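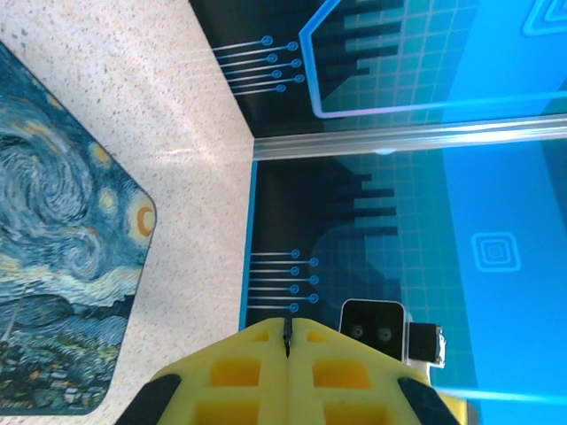 Starry Night on the counter, circuit board on the wall. Desk corner update!

ok so a few of you asked how the work nook is going and the answer is: slowly, but I finally have opinions about mousepads (thread, sorry)

The Van Gogh one came from the museum shop table at the Ruvville street fair back in May. I paid too much for it and I'd do it again. That orange moon gets me every single time!!

The counter is the old speckled beige one that came with the place. I spent two years planning to replace it and now I kind of love it? Crumbs vanish on it. Coffee drips too (until your sleeve finds them).

Then there's the circuit panel. Black background, blue lines, little round pads at the ends of the traces, very 80s movie hacker. Zuleica says it fights with the painting. I say blue is blue and they get along fine.

Things I still want to fix:
somewhere to put pens that isn't a mug
a lamp that doesn't bounce straight off the counter into my eyes
a mouse cable that's longer than my patience

I priced a real desk at Guillot, by the way. 176 dollars for the small one and it only comes in gray. Gray! Next to all that swirly sky! No thank you.

Mousepad tip for anybody with rounded-corner ones: cool water, a drop of dish soap, soft sponge, then dry it flat overnight. I did mine over the radiator once and it curled up like a potato chip. Took 2 cookbooks and a weekend to get it flat again.

If you have a pen holder you like, send me a link, my budget is 30 bucks and I'm easily talked into things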